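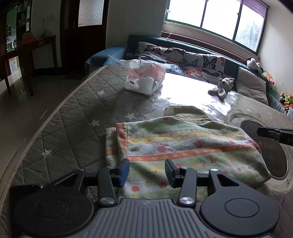
床垫上叠好的毛巾。

请客人在家里住一夜

Mabli Edwards

我学中文的时候，课本里有一个词叫“留宿”。老师解释说，就是让客人在家里过夜。她又说，这个词现在用得少了，你们认识就可以，不必会写。我把它抄在本子上，后来常常想起它。我想在这篇文章里说一个可能有点旧的意见：朋友从远方来，如果家里有地方，还是应该请他住在家里，即使地方不好。

我知道很多人不同意。我的中国朋友不同意，我在威尔士的朋友也不同意。他们说的理由差不多一样：住旅馆大家都方便。客人可以晚睡，主人不用打扫，第二天早上也没有人要在厕所门口等。这些理由都对，我没有办法说它们错。可是我觉得“方便”这个词最近几年占的位置太大了，别的词都要给它让座。

我是在一个很小的地方长大的，名字叫Fliltitz，人口一千六百一十六人，我写1,616这个数字也不用查，因为小学的墙上写着，过了很多年也没有人去改。那里没有旅馆。谁家来了亲戚，亲戚就睡在谁家，睡不下就去邻居家睡。我小时候的房间常常要让给别人，我自己去跟姐姐挤。我那时候很不高兴。有一个舅公打呼噜，隔着墙也听得见，早上他还要问我们睡得好不好。

但是我认识我的亲戚，是因为这些夜晚。白天大人坐在客厅里，说的话都很整齐，天气、工作、谁家的房子卖了。到了晚上，穿着睡衣，在厨房里找水喝，话就不一样了。我第一次听见母亲说她年轻时想去当海员，是在半夜的厨房，她是对表姨说的，我站在楼梯上。如果表姨住旅馆，九点半她就要穿外套走了，这句话母亲大概就不会说。

我在成都工作过两年，在一家叫Joltbridge的公司做翻译校对。第一年过年的时候，同事们都回家，有一位年纪比我大的女同事请我去她父母家。我客气地说，我可以在县城订一个房间。她看着我，好像我说了一句不礼貌的话。后来我明白了，那句话确实有一点不礼貌。在她父母那里，请人来吃饭却让人去外面睡觉，等于只请了一半。

她母亲给我准备的床很硬，被子很重，重得我翻身要先想一想。她把热水瓶放在床边，又拿来一个盆，又拿来一双棉拖鞋，鞋太小。每隔一会儿她就敲门，问我冷不冷。我说不冷，她就再拿一条毯子。我躺在那里，心里又感动又着急，因为我不知道怎样让她去休息。那天夜里我学会的中文，比在语言班一个月学的还多，其中一半是各种拒绝毯子的说法。

有人会说，这样的热情对主人是负担，特别是对女主人。这个批评我认为是最重的，不能随便放过去。我写“她母亲”，因为真的都是她母亲做的。她父亲坐着陪我喝茶，他的任务就是喝茶。在Fliltitz也是一样，换床单的是我外婆，受感谢的常常是外公。我的朋友Seren Mathias说，旅馆对她母亲那一代的女人是解放，你不要把别人的劳动写成美好的回忆。她说得很直接，我想了好几天。

我现在的回答是这样的。她批评的是谁在劳动，还有要劳动到什么程度。这两件事情都可以改。床单可以由喝茶的人来换，换完了再喝茶。早饭可以是面包。客人也有两只手，可以自己去拿毯子，可以洗自己的杯子，走的时候把床单拆下来，抱到洗衣机旁边。我最喜欢的客人都是这样的客人。如果因为以前分工不公平，就把整件事情取消，我觉得有点可惜，就像因为锅没有人洗，以后就不做饭了。

还有一个理由，人们说得比较少，可是我觉得它是真的理由：我们不好意思。我们不愿意让别人看见家里早晨的样子。现在大家在手机上看到的房间都太漂亮了，沙发上没有衣服，桌子上有一盆花，灯光是黄色的。看多了以后，再看自己家，就觉得不能见人。我的朋友Aled Jarman和Mabli Jarman夫妇（是的，我们两个人同名，这给我们带来很多麻烦）三年没有请人过夜，他们说要等装修好。装修好了以后，他们又说，客房现在太白了，怕弄脏。

我去过他们家的那间客房，在没有装修的时候。一张床垫放在地上，旁边有一把椅子当桌子，窗帘短了一截，早上五点太阳就照到脸上。我在那里睡过大概十次。我离婚以后的第一个星期，也是在那里过的。Aled每天早上在门外放一杯茶，不敲门，只咳嗽一声。新的客房我还没有住过，我不知道在那么白的房间里，人能不能好好地哭。

当然，住在别人家里要懂得分寸，这一点做客的人要负一大半责任。我自己也做过坏客人。有一次我说住两晚，结果住了五晚，到第四天，主人跟我说话的声音变得特别客气，我的中文还不够好，听不出来“你忙你的，不着急走”是什么意思。现在我听得出来了，也有点太会听了，别人真的希望我多住一天，我也要跑。汉语里“客随主便”四个字很好，我建议把它跟“主随客便”放在一起学，因为两边都太随便对方，最后谁也不知道几点可以关灯。

我也不想说旅馆不好。孩子小的家庭，身体有病的人，房子实在只有一间的人，请他们不要因为这篇文章觉得自己小气。Hywel Lloyd是我以前的邻居，他睡眠很差，有一点声音就醒，他来看我都住在Abella，离我家走路十五分钟的一家小旅馆。这样我们的友情没有受影响，可能还好一点。他每次付钱的时候总是说，这个钱我买的是安静。我尊重他的安静。我反对的只是另一种情况：家里有地方，人也想来，两边却都先说“不麻烦了”，然后客气地各自睡在城市的两头。

去年十一月，那位成都的女同事带着女儿来看我。她在电话里先说，她们已经看好了酒店。我问她，你记得你母亲给我的毯子吗？她笑了很长时间。她们后来在我家住了四个晚上。我的房子很小，女儿睡床，我同事睡沙发床，我睡在书房的地上，因为我坚持，她也坚持，我的声音比较大。我没有棉拖鞋给她们。暖气在夜里会响，像有人在敲管子，我忘记提前说，第一天晚上她们都以为有人敲门。

第二天早上我起来，同事已经在厨房里了，她找到了米，找到了一个我平时用来煮意大利面的锅，正在煮粥。她一边搅，一边跟我说她母亲的事。她母亲春天的时候走了。她在电话里没有说，前一天吃晚饭的时候也没有说。我们站着说话，粥有一点糊了，我把窗户打开。她女儿还在睡觉。

我后来想，我应该怎样把这件事写进一篇讲道理的文章里。我的中文老师如果还改我的作业，她会在旁边写：例子太长，论点在哪里？论点我在前面已经写了，在第一段。

最后说一点实际的，给想试一试的人。不用买新的床单，旧的洗得软，更好睡。把家里的无线网密码写在纸上。告诉客人哪个水龙头要多等一会儿才有热水，哪一级楼梯会响。给他一条毛巾。问一次冷不冷，最多问两次。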